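Build log / support thread: right hand drops things on close
Project: Sasau (two arms, home build)
Opened by: Denise Wragg
Date: March 22, 2023
Status: open, partly fixed

What's going on
Okay, so Sasau has been living in my kitchen since September and mostly behaving, but the right hand has started letting go partway through a close. The thumb comes in, the index finger comes in, I get a decent grip current, and then the controller throws a stall warning and the whole hand relaxes. The left hand runs the same firmware (the Minum fork, last stable build) and never does it!

What I've tried so far
Swapped the two hand controllers, and the fault stayed on the right side. Reseated every connector from the wrist collar back. Dropped the close speed to 20 percent, which made it rarer but slower than I can live with. Raised the stall limit from 2000 to 4000 in the config and got a lot more holding time (yay), though the thumb motor gets warmer than I like after a long session.

Test setup
Both arms up over the sink, left hand parked as the reference, right hand doing a thumb and index pinch on the rim of a white plastic container. I'm logging the wrist camera and the head camera together so I can line them up against the current trace.

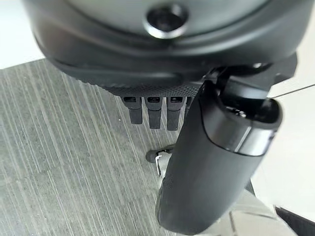
Wrist camera first, then the head camera.
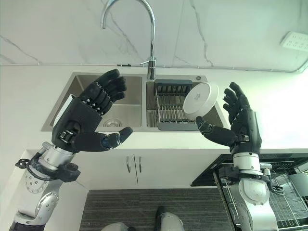

Log excerpt
hand_r: close requested, speed 80
hand_r: thumb contact
hand_r: index contact
hand_r: WARN stall, thumb channel
hand_r: relax

Reply from Parsons
That looks like the tendon tension check to me, the one that got added along with the new calibration routine. It compares the thumb against whatever zero you saved last. Did you recalibrate after you swapped the controllers? The zeros are stored on the board, so yours are on the wrong sides now.

My reply
Ugh, no, I did not. Redid both sides last night, and the warning shows up much less, but it still happens when the wrist is rolled all the way over. I'm going to check the thumb cable run next and order a spare tendon from the Hunimville shop in case it's fraying inside the sleeve. Leaving this open until I've had the hand apart.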